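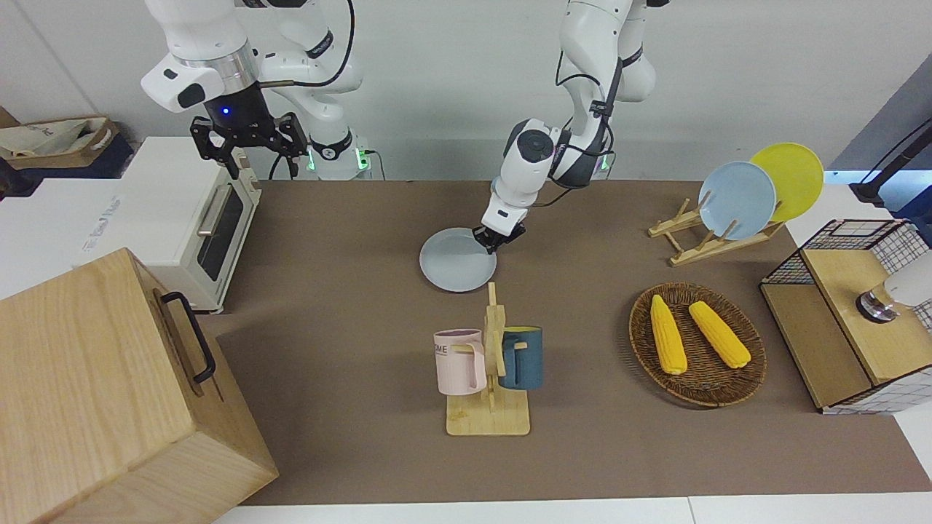
Kitchen task collection passes the halfway mark

April 9, 2026

The Drulwood bench has now recorded 3,882 usable examples for the kitchen set, which puts us a little over halfway to the total agreed with Hedmont last August. Most of the recent work has been on plates and the dish rack. Mugs come next, then the toaster oven.

Each example is one short task, carried out by an operator who drives both arms from the leader station. The operator reads the instruction on the screen, does the task once at an ordinary pace and marks it as good or bad. A second person checks the recording later the same day. If the two disagree, the example is left out of the main set and goes into a separate folder, which Aslı Ertürk reviews at the end of the week. There are 391 in that folder at present. Many of them are fine and only need a better label.

Plates have been slower than expected. A plate lying flat gives the gripper very little to hold, and operators have found different ways round this. Some take the rim straight on with one arm. Others slide the plate a short way first or steady it with the second arm. We talked about picking one method and asking everyone to use it, and decided against that for now. The first model trained on a single method did well on our usual mat and badly when the plate was moved a hand's width towards the wall. Please carry on with whichever grip feels natural, but do say in the notes which arm took the weight.

A few changes to the routine from this week:

Move the objects between examples. The mug tree and the tray have been staying in the same places for whole sessions, and the model notices. Use the layout cards kept in the Stisto drawer, and draw a new one after every 3 examples.

Keep failed grasps if you recover from them. We threw away a lot of these in the early weeks and would like them back. If a plate slips and you pick it up again without help, mark the example as good and add the word "recovery". So far we have 238 of these.

Don't tidy up at the end of a recording. Bring both arms back to the start position, stop, and then reset by hand.

Ferhat Karaca has rewritten the instruction list so that the same task now appears in several wordings. "Put the plate in the rack" and "stand the plate up with the others" should be done in the same way. If a wording confuses you, skip it and send him the number.

The Türkmen room will be used for checking only until the second screen is repaired. New operators should see Aslı for the practice session before booking time on the bench. It takes roughly an hour, and nothing recorded in it goes into the set.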